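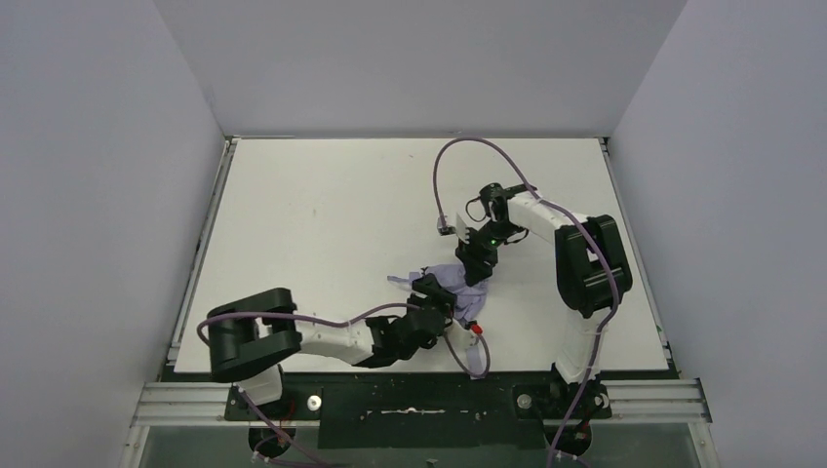 Deformable objects account for most of the discarded takes at Hetis, according to Alun Harries, who runs collection for the company's two-arm cells. A rigid part has a pose that can be written down. Fabric does not, and the operator has to choose a grasp from whatever folds are present. With a crumpled purple cloth between the arms, the left gripper may hold a fold near the middle while the right points down over the back edge, and a second operator would probably have picked other points. "I want both versions," Harries said. "If every example starts from the same corner, the policy learns the corner."

The current set, Lallix, holds 1136 accepted episodes against a target of 3000. Each object is reset by hand between takes, and an operator is relieved after 20 episodes. Harries found that grasp choices narrowed past that point.

He keeps failed grasps if the operator recovers. "A recovery is worth more to me than a clean run. Dendenier was all clean runs, and it stopped dead at the first slip."

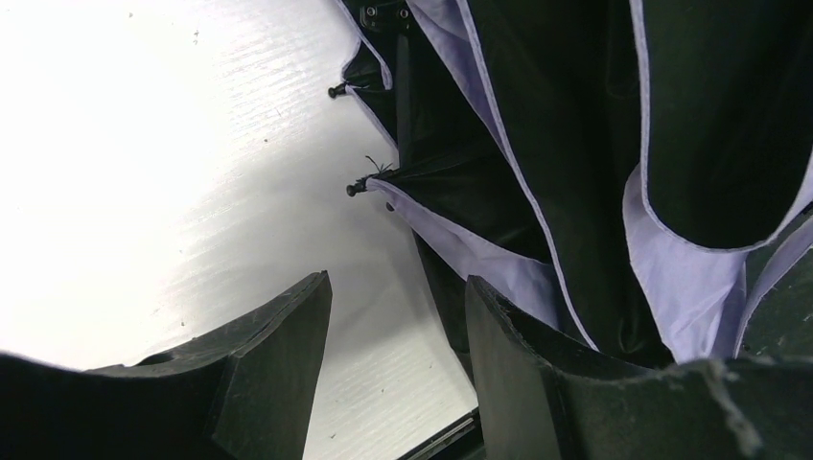 Page 11

Umbrellas were added in March. Fabric and ribs move together, Harries said, and a fingertip can meet a rib end before it reaches the canopy. Black outer cloth beside a pale lining also gives the wrist view strong edges that change with every fold. Asked whether contact force is logged, he said it is inferred from motor current, with a filter carried over from the Powell cell. "It lags. We label the lag and leave it in."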